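Plokeo
Home | What we do | Service bench | About us | Contact

About us

Plokeo looks after hand-held grippers. We set them up, check them, mend them and send them back. The workshop is in Uvbridge, on the first floor over a tile shop, and the entrance is round the back next to the loading bay.

We started out doing repairs on small packing machines for food firms, mostly jaws, belts and guides. A customer asked whether we could straighten a bent linkage arm on a hand-held gripper, and then sent the rest of the set. More than 700 tools have been over the bench since. The packing machine work has gone to another firm and we no longer take it on.

Most of what we see now is the type with two parallel jaws, worked by hand, with a camera on the tool. They are used in pairs, one for each hand, by people recording everyday jobs so that robots can be taught from the recordings. Our customers do the recording. We keep the tools fit for it.

The bench

Every tool gets the same treatment, whether it has come in for a fault or a routine check. It is logged under its own number and photographed as it arrived. We then open and close the jaws 20 times by hand before anything is taken apart. A lot can be felt at this stage: a tight spot halfway through the travel, a click at full opening, one jaw arriving before the other.

Next the pads come off. The pads are the soft faces that do the holding, and they wear faster than anything else on the tool. Flour, cooking oil and washing-up liquid all shorten their life. We clean the backing plates with warm soapy water, dry them, and fit new pads in pairs. We don't fit a single pad, even if the other looks good, as a worn pad against a new one pulls the grip to one side.

Then the pivots. Each bolt is taken out, wiped, looked at for scoring and put back with a fresh washer. The arms are laid on a flat plate to see whether they rock. An arm that rocks is replaced. We used to straighten them, and some came back within the month, so we stopped.

Last comes the jaw gap. It is measured fully closed, at the middle of the travel and fully open, and the figures go on a card that travels with the tool. If the closed gap is out, the trigger cable is usually the cause and takes 15 minutes to adjust. If the middle is out and both ends are right, it is nearly always a pivot.

Camine

Camine is our test rig. It is a steel stand with a clamp for the handle and a small motor that pulls the trigger, and it opens and closes a tool for as long as we leave it running. A repaired tool does 70 minutes on Camine with a block between the jaws. The gap is then measured again and the second set of figures is written under the first.

Camine needs looking after as well. The drive belt is changed every October, and the clamp liners whenever they start to mark handles. The motor is on its second gearbox. The first one failed with a tool in the clamp, and we bought a new handle for that customer. There is a cut-out switch on the stand now.

The Macapagal contract

Our largest piece of work is Macapagal, a recording project that covers cooking and tidying in home kitchens. We hold the spare tools, service the ones in use and do the first set-up when a new pair is issued.

Set-up is done on site where possible. A gripper that closes well on a test block can still be awkward with thin handles, so we want to see it over the things it will be picking up. The check is short. Open the jaws fully over the container, look for even clearance on both sides, close on one item, lift, put it back, and do the same with the other hand. If the jaws touch the rim at full opening, the person using the tool is shown how to come in from a different angle before any adjustment is made.

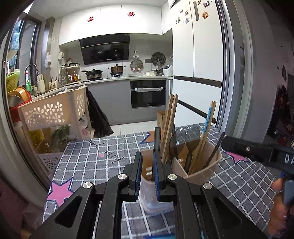 Plokeo Service Bench

The blue textured pads are the kind we fit for this work. Kitchen tools make a fair test, with wooden and plastic handles of different thicknesses standing close together, and chopsticks are the hardest of the lot. The round silver bolts on the linkage are the pivots described further up the page. They should be checked for looseness at the start of each day's recording – a finger on each one is enough.

We ask users to wipe the pads between sessions and to carry the tool by the handle, never by the arms. Crumbs on the pads can be brushed off dry. Please don't oil the pivots. Oil finds its way on to the pads and we end up changing those too.

Sending us a tool

Write to the bench first and we will give you a job number. Pack the tool with the jaws closed and a piece of card between the pads. Put the camera in its own bag, or leave it at home if the fault is in the jaws. Include the old measurement card if you still have it.

We quote before starting. Tools that are beyond repair are returned, or kept for parts if you prefer – the parts are credited to your account.

Visits to the Uvbridge workshop are by arrangement. Parking is in the yard, on the side away from the loading bay.

Page last updated 9/22/20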